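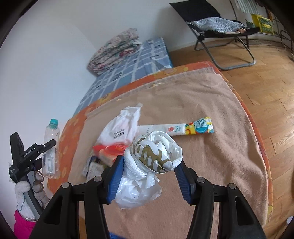
Bring Us Your Crumpled Bags: The Tindadel Bedroom Clear-Out Is Back

Well, it's July, it's sticky, and I have spent the better part of my week thinking about the stuff that piles up on beds. Not laundry (I gave up on laundry years ago). I mean the little stuff! Plastic bags scrunched into balls, the shiny wrapper from whatever you were snacking on, the tube of cream you swear has one more squeeze in it, the water bottle that never made it back to the kitchen. You know the pile. I had one on my own blanket on Thursday night and I had to push it over with my foot to lie down.

So I was pretty tickled to hear that the Tindadel neighborhood clear-out is coming back for a second summer, and that this time they're going after exactly that kind of thing. Last year was all garages and sheds, and a lot of us in apartments felt a bit left out. I don't have a shed. I have a bed, a dresser, and a chair I can't sit in.

The plan is simple. All through the month you can carry your bedroom odds and ends down to the old Sitholm shoe store on the corner of Ferik Street, where the front room has been set up with long tables and bins. The doors open at 4 in the afternoon on weekdays and 9 in the morning on Saturdays. You sort your own things at the tables, somebody helps you if you get stuck, and you go home with empty hands.

I went over to look around and ended up talking to Yuto Mizuno for much longer than either of us had planned. He's running the sorting room this year, and he has strong feelings about plastic bags. Last summer the crew weighed everything that came in and got to 3,226 pounds, mostly lumber and paint cans. Yuto doesn't expect to get anywhere near that with bedroom clutter, and he doesn't mind one bit.

"A bag weighs nothing," he told me. "I'd be happy with 72 pounds of the stuff. Do you know how many bags that is? I don't, but I'd like to find out."

His big tip (and I've already tried it) is to work on top of the blanket. Don't start with the drawers, and don't drag a trash can into the room and start flinging. Get everything that's lying around the bedroom up onto the bed where you can see it, old packets and cards and all, and then take it one thing at a time. Bags first. He likes you to pick up each bag and give it a squeeze before you decide where it goes, and I laughed at that until I squeezed one of mine and found a pair of earrings.

After the bags come the bottles, which go with their caps screwed on, please, and then the tubes. Tubes are the ones that cause arguments, apparently. Toothpaste, hand cream, sunscreen, that stuff for mosquito bites. If it's finished, bring it. If it isn't finished and you still use it, put it in the bathroom where it belongs and quit keeping it next to your pillow. (He was looking at me when he said this. I hadn't told him anything!)

Wrappers are a bit more complicated. The shiny kind gets its own bin at Sitholm, and the crew would love for you to flatten it first, so it doesn't eat up all the room. Small flat packets can go in the same bin as long as they're empty. Cards and leaflets go with the paper. Medicine of any kind should not come to the sorting room at all. Hirose Pharmacy, two doors down, has a drop box by the register and they'll take it from you during regular hours.

I asked about bags that are still in decent shape, because I can't be the only one with a bag full of bags. There's a hook on the wall by the door for those. Leave what you don't want, take what you need. When I was there a lady took the whole lot and seemed really happy about it, so if you were hoping for a nice big one, you might want to get there early.

The blankets themselves are a separate thing. If you get down to the bottom of the pile and decide you're done with that fleece throw, or you've got sheets that don't fit any bed you own anymore, the animal shelter on the far side of Ferik Street wants them. Any color, any pattern, the louder the better as far as I'm concerned. They only ask that they be washed and that you fold them. The shelter picks up from Sitholm on Saturdays at noon.

There's also a sign-up sheet for folks who'd like a hand at home. It had 23 names on it when I was in, and there's space for 34. Two people come by for an hour with a roll of sacks and help you get the bed clear. That's all they do. They won't open your closet and they won't say a word about what's under the bed. I thought hard about putting my name down and then I chickened out, but I may go back.

It's free, by the way, the whole thing. Parking is lousy on that corner in the late afternoon, so walk if you can, or use the lot behind Hirose and come through the alley. Bring your things in something you're okay with leaving behind. And if you've got folding tables you could lend for the Saturdays, Yuto would like to hear from you. He's two short and has been making do with an old door on a pair of sawhorses.

I got my own bed cleared that night in less time than it takes to watch one episode of my show. Three bags, the earrings, a bottle, and a library card I'd already paid to replace. The dresser is next week.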